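Hand gripper set 4 – pre-use safety check with my comments
Site: Okell flat, bedroom station
Checked 23rd August
Counter at last check: 2379
Counter today: 2670
Job sheet: 3242

1. Walkway and cables
OK. I walked both sides of the bed with my arms out the way I'd hold the grippers and didn't snag on anything. The charging lead was across the doorway again when I came in, so I taped it along the baseboard. Please leave the tape where it is!

2. Finger pads
OK with a note. No splits, no lifting corners. The right-hand tool has a shiny spot on one pad that I don't love. I pulled a strip of scrap cotton through it ten times and it held every time, so it stays in service, but the Ekico spares are in the drawer if it starts slipping on you.

3. Linkages and pivots

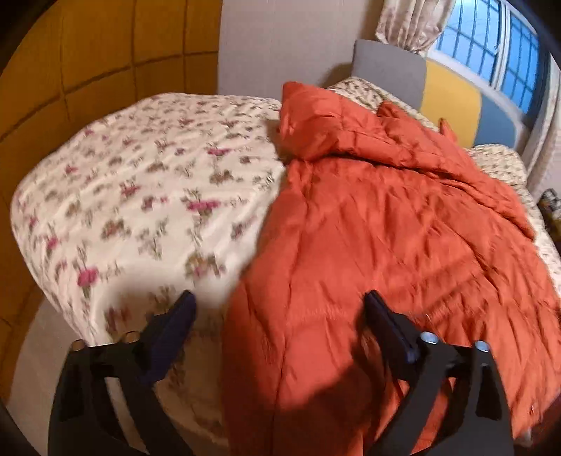 Pivots are where I always find trouble on these, so I give them more time than the sheet says. Squeeze slowly, let go slowly, and feel for a hitch about halfway. Do it with nothing in the fingers and the arms spread wide, like the two over the bedding there, and look at the round pivot heads on top of each arm while they're easy to get at. If a head turns along with the link, tighten it before you pick anything up. One on the left tool was turning. I backed it out, put on a dot of thread locker and snugged it down by hand – please no power driver on these, I spent half of October digging out a stripped one.

Result: fixed, then OK.

4. Pinch points
OK. The gaps in the linkage close up quicker than you'd expect, and a sleeve cuff or a lanyard will go right in. I take my watch off too. The yellow warning sticker on the left handle has rubbed away to nothing and I've put a new one on the Cimlow order.

5. Fabric catch test
Needs watching. Puffy quilted stuff is the hard one for this set. It folds up around the fingers and then you can't see what you've grabbed, so you pull, and that's how a pad gets torn off. My way is to close partway, lift a couple of inches and have a look before going any further. Zippers and snaps get kept away from the pads altogether.

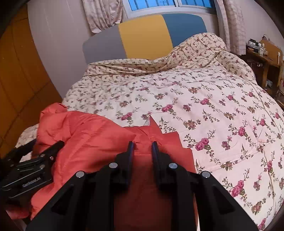 If it does catch, stop pulling and open both tools all the way. Set them down flat and free the cloth with your fingers. I know it feels slower, but I've replaced enough pads now to stick with it. Check the stitching as well, not only the gripper. A loose thread wound around a pivot will act exactly like a worn pivot and you'll be taking the thing apart for nothing (ask me how I spent Thursday).

6. Handles and triggers
OK. Both return fully open on their own. The left trigger squeaks a little, so I wiped it and left it dry. Oil ends up on the bedding.

7. Cleaning
Done. Lint brushed out of the linkages, pads wiped with a damp cloth and left to air dry. The Vlachou wipes leave a film, so I've moved them over to the desk tools.

Still open
Right-hand pad, shiny spot: look again at next check.
Warning sticker: on order.
Left pivot: recheck for turning before the next session.

Set 4 cleared for use.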